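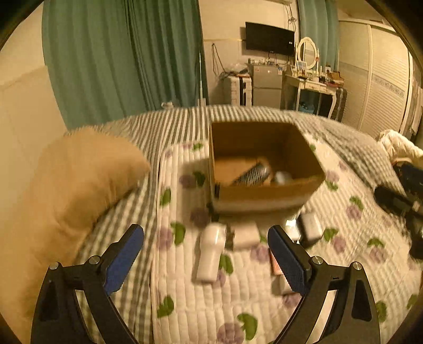

Ticket 361: Mini PC restarts on its own, loses second monitor

Status: Closed
Product: Flakley small desktop, fitted with Pason memory and a Han solid state drive
Opened: 20 March 2018
Category: Hardware / power

Original report

The machine is a Flakley small desktop that I put together from a bare kit. It has two sticks of Pason memory, 8 GB each, and a Han drive in the M.2 slot. Windows 10, 64-bit, fresh install. It ran without trouble for the first fortnight. Since then it has restarted by itself several times a day, and after a restart the second monitor often stays black until I pull the cable and put it back.

There is no blue screen. The picture goes, the fan stops for a second, and then the start-up logo comes up. Event Viewer only shows Kernel-Power 41, which tells me the machine went off without shutting down and nothing more.

It happens when I am doing very little. Twice it went while I was typing an email. It has not happened during a long video export, which surprised me as the fan is at full speed for most of that.

Both monitors are 1080p. The first is on HDMI. The second is on mini DisplayPort through an adaptor to HDMI. The power brick is the one from the kit.

Reply from support

Thank you for the details. Please go through the steps below in order and write down what happens after each one. Change one thing at a time.

1. Note the BIOS version, shown at the top of the first BIOS page (press F2 at start-up).
2. Load the default BIOS settings, save and exit.
3. Run with one stick of memory for a full day, then swap to the other stick.
4. Run a memory test overnight with both sticks fitted.
5. Unplug everything from the USB ports apart from the keyboard and mouse.
6. Plug the brick straight into a wall socket.

Please also tell us what is plugged into each USB port in normal use.

Customer update, first round

1. BIOS version ends in 169.
2. Defaults loaded. Restarted by itself 3 times the same day, so no change.
3. One stick: still restarts. Other stick: still restarts. I tried both slots as well.
4. Memory test ran for nine hours with both sticks in. No errors.
5. With only the keyboard and mouse connected it ran for a day and a half with no restart. I then thought it was fixed, plugged everything back in and it went again within the hour.
6. It was on a four-way extension lead. Moving it to the wall made no difference.

In normal use the two front ports have the keyboard and a phone charging lead. The rear ports have the mouse and a Brerkitz USB hub. On the hub are an external hard disk, a webcam and a card reader. The hub has its own power supply, a small 5 V plug.

Reply from support

The result of step 5 points to something on the USB side. Please connect the devices again one at a time, leaving a few hours between each. Start with the card reader, directly in a rear port with no hub. Then the webcam, then the hard disk, and leave the hub until last.

There is also a newer BIOS on the download page for this model. The notes for it mention a fix for displays not waking when connected by DisplayPort adaptor. Please hold off installing it until the restarts are sorted out. A restart part way through a BIOS update can leave the board unable to start.

Customer update, second round

Card reader in a rear port: fine, left it an afternoon.
Webcam in a rear port: fine, used it for a long call.
Hard disk in a rear port: fine, copied 200 GB to it and back.
Hub connected with nothing on it: restarted after forty minutes.

I repeated the last one to be sure. Hub connected with nothing plugged into it and its power supply in the wall: restart. Hub connected with its power supply taken out: no restart, left overnight with the card reader on it.

So it looks like the hub or its power supply. I do not have a meter to check it with.

Reply from support

Thank you, that is very clear. What you describe fits a hub passing power back up the cable into the computer. A powered hub should keep its own supply apart from the 5 V line that comes from the PC. Some do not, or the part that does it has failed. On a small board the stray voltage can upset the power controller, and the result is a sudden restart with nothing useful in the log.

It may also explain why you saw it at idle and not under load, though we cannot confirm that from here.

There is a quick check that needs no meter. Shut the computer down fully and unplug the brick. Leave the hub connected with its own supply switched on. If any light on the computer comes on, or the mouse lights up, power is coming back from the hub.

Please stop using the hub with its supply until you have done this.

Customer update, third round

Brick unplugged, hub supply on. The light under the mouse came on, and the mouse is plugged into the computer, not the hub. The power button on the PC also had a faint glow. Unplugged the hub and both went out.

I have taken the hub out altogether. The hard disk and webcam are now in the rear ports, the mouse has moved to the front, and I charge the phone from the wall. No restarts for four days.

The second monitor still fails to wake now and then. Is it safe to do the BIOS now?

Reply from support

Yes, with the hub disconnected. Use the F7 method:

Format a USB stick as FAT32 and copy the .BIO file to it.
Shut down, plug in the stick and press F7 at start-up.
Choose the file and confirm. The update takes up to five minutes and the machine will restart more than once. Leave it alone until it reaches Windows.
Go into the BIOS, load defaults again, then put back any settings you had changed.

After that, install the current graphics driver from the download page. The one supplied by Windows Update is older.

Customer update, final

BIOS updated, graphics driver installed. The fan is slightly louder at idle than before – I set the cooling option back to Quiet and that put it right.

Second monitor has woken every time since, including after sleep. Still no restarts. I have asked the shop for a refund on the hub and they want it sent back with its power supply by the end of April.

Please close this.

Closing note

Cause of restarts: back-fed power from a third-party USB hub. Cause of display fault: old BIOS, old graphics driver, or both, as they were changed together. No parts replaced under warranty. Memory and drive not at fault. If the restarts come back with the hub removed, reply to this ticket within thirty days and it will reopen under the same number.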